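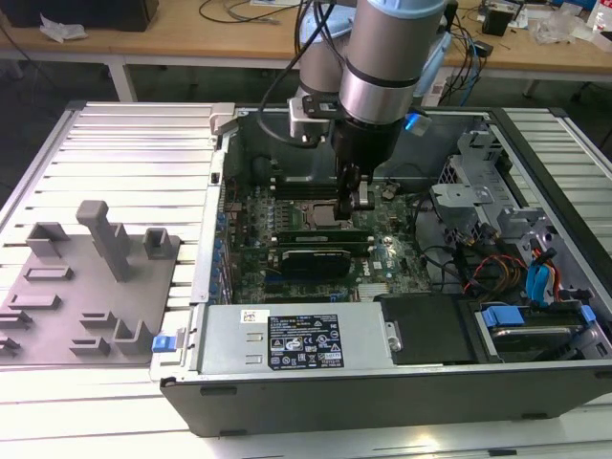 Re: [grunulwood-hw] Random resets on the Stundus build machines

The resets on the older towers follow the power supply and are independent of the operating system. I swapped supplies between two of the affected machines, left the disks where they were, and the fault moved with the supply. Before anyone orders parts, please look at the board itself. With the tower on its side and the cover off, as in the photo, the processor socket and the row of blue capacitors along the left edge of the green board are both easy to get at. Check the tops for bulging and the base for brown residue. A flat top does not clear the part, but a domed one condemns it.

Duyên Cù wrote:
> We have 8 towers in the build pool and 7 of them have reset at
> least once since October. The logs stop without an error. Memory
> tests pass overnight. Could this be the new kernel? Ngô has
> offered to roll it back on all of them, but I would like to avoid
> that if we can, as the Brinus jobs need the newer driver.
>
> Also, is there a safe way to test the supplies without a proper
> load tester? We only have a multimeter.

On the kernel: leave it alone. I had the same resets while sitting in the firmware setup screen, with no kernel loaded.

On testing with a multimeter: partly. A meter shows the average voltage and will miss short dips, so a normal reading proves little. A bad reading is still useful. Measure the 12 V rail at a spare drive connector, first at idle and then with a full compile running. Let the compile run for 15 minutes before you write down the second number. The ATX tolerance on that rail is 5 percent, so anything below 11.4 V is out of spec. Do not open the supply itself. The primary capacitors can hold a dangerous charge after the cord is pulled.

Two things to note on the logs. An abrupt stop with no error is what a power loss looks like, so the absence of a message is consistent with the above. Also, the Stundus image writes its journal to disk every 40 seconds, and whatever was logged in that window is lost. If you want the tail end, send the log over the network to the Grunulwood server. The setting is in the wiki under "remote logging", although the port number on that page is out of date and I have not had time to correct it.

Please post the idle and load readings per machine, with the model number from the supply label. I have two spare supplies on the shelf and can send them out once we know which towers are worst.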